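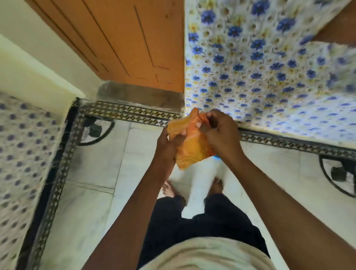
Figure 7.1 Cloth held in both hands.

Chapter 7
The Upkeep of Shared Buildings

Every building that people use in common begins to wear from the first day of use. Floors lose their finish, hinges loosen, and painted surfaces grow dull where hands touch them most. Upkeep is the regular work by which this wear is slowed. It differs from repair, which deals with a part that has already failed.

Records of such work are older than many students expect. The parish accounts of Cirnham list payments for oil, rags and lime as early as 1544, and the same three items appear in nearly every year that follows. The sums are small. A new roof, by contrast, appears only twice, and on both occasions the parish had to borrow.

This chapter considers how the work is planned and who is expected to pay for it. Section 7.2 follows the Charpentier housing block, whose 156 apartments share 12 stairways and a single upkeep fund. Section 7.4 turns to the question of when a worn part should be kept and when it should be replaced.
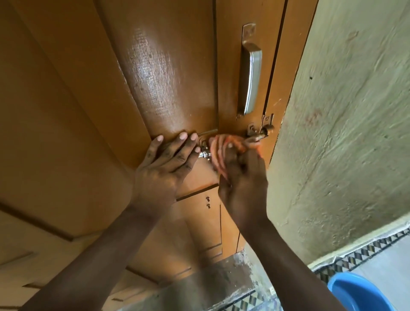 Mercy Mfaume has objected that the division between upkeep and repair is drawn too firmly in most textbooks. "A person who tightens a loose screw is doing both," she writes, "and the budget that pays for only one of them will soon be short of money for the other." Her argument is taken up in Section 7.3, together with the reply by Kyung-tae Cha.

Key terms: upkeep, repair, service life, common parts, reserve fund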